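Vivthorpe teaching kit for two-arm benches: a review
Reviewed by Lilian Nyamweya
9 October 2020

The Vivthorpe kit is a pair of hand-held leader arms, a foot pedal and a piece of recording software called Lidix. You hold the leader arms, the robot arms copy you, and each attempt is saved so that a policy can be trained on it later. We have been using ours since May, mostly for kitchen work: cutting vegetables, moving things on and off a board, putting tools away.

I had used the older Hamada controllers before this, and most of my comparisons are with those.

Setting up

The kit arrives in one case with the leader arms already assembled. Fixing them to a desk took Farhad Taheri and me most of a morning. The instructions for pairing each leader with its arm are clear. The instructions for the pedal are not, and ours was reversed (press to pause, release to record) until Farhad found the setting under a menu called Session.

It expects a camera on each wrist and at least one fixed view of the bench. You can add more. Lidix shows them all in a row, and you can make one bigger by clicking on it.
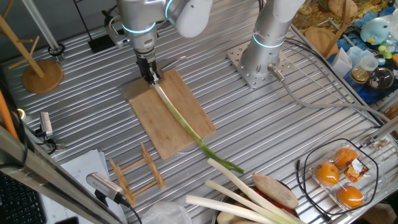
Spring onion in the gripper, with the leeks and potato waiting on their dish.

Following your hands

The arms follow well. There is a small lag, and after a day or so I stopped noticing it. Slow movements are copied more closely than quick ones, and the kit lets you scale your movement down, so that a long sweep of your hand becomes a short one at the gripper. I leave this on for anything with an edge and turn it off for carrying things across the bench.

Grip is the weak point. The trigger on each leader has a light spring and gives you no sense of how hard you are squeezing. With a potato that hardly matters. With a spring onion or a leek it does, as the outer layers slide over each other and the stalk turns in the fingers. The Hamada controllers had a stiffer trigger, and I miss it. Jocelyn Bergeron wrapped an elastic band round ours, and we have left it there.
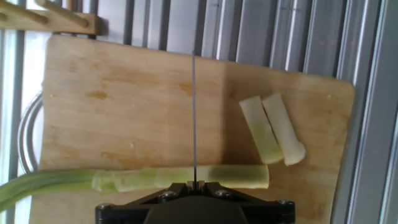

Cutting is mostly a matter of learning to look at the right view. New operators watch the fixed camera and end up short of the stalk or past it. The wrist view gives you a much better idea of where you are along the board, but a poor idea of height. I use the wrist view to line up and the fixed view to come down. Cuiping Tan does the whole thing from the wrist view and is faster than I am, so it may be a matter of taste.

Lidix has a mode that freezes one arm while you move the other. I would not want to cut anything without it. You hold the stalk with the left, freeze it, and give the right your full attention. The button for it is too close to the one that discards the attempt, and I have lost good attempts that way.

Short pieces are harder than long ones. Once there isn't much stalk left to hold, the gripper gets in the way of your own view, and I tend to stop there and save.
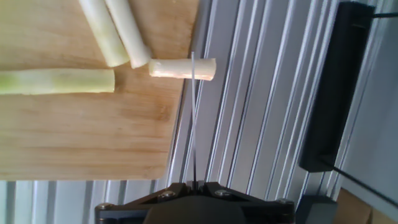
Recording and sorting

Each attempt is saved as soon as you release the pedal. You can tag it good, poor or repeat, and add a note. We have kept 1297 attempts so far, and the search copes with that number without slowing down. Trimming the start and end is easy enough, though you can only do it one attempt at a time. Ifor Prosser, who trains from our recordings, would like to trim in batches, and so would I.

Export works. The files are large, and the progress bar sits at nothing for a while and then jumps to the end. Version 11 of the software is meant to fix this, according to the release notes. We haven't moved to it yet.

Putting things away is where I have been happiest with the kit. Taking a flat tool to a rack means turning the wrist a long way, and the leader arms turn as far as the real ones do, so you don't have to let go halfway and take a new grip. It still needs patience. The pegs look closer together in the wrist view than they are, and it helps to come in from the side.
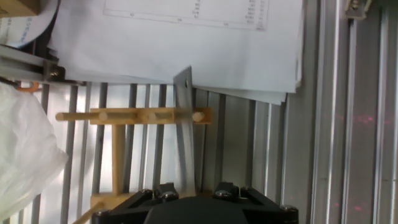 Comfort

The leader arms are light, but you are holding them up all the same. After an hour my shoulders know about it. We bought a pair of padded rests from Merkitden and they help. I would put something of the sort in the case.

Price and verdict

We paid 3000 for the kit and another 500 for the second year of support. For one person working alone on simple pick-and-place jobs I think that is too much, and the Hamada set would do. For two-handed work with tools I would buy it again, elastic band included.

Good: close following, movement scaling, freezing one arm, full wrist turn.
Less good: trigger feel, the discard button, slow export, pedal instructions.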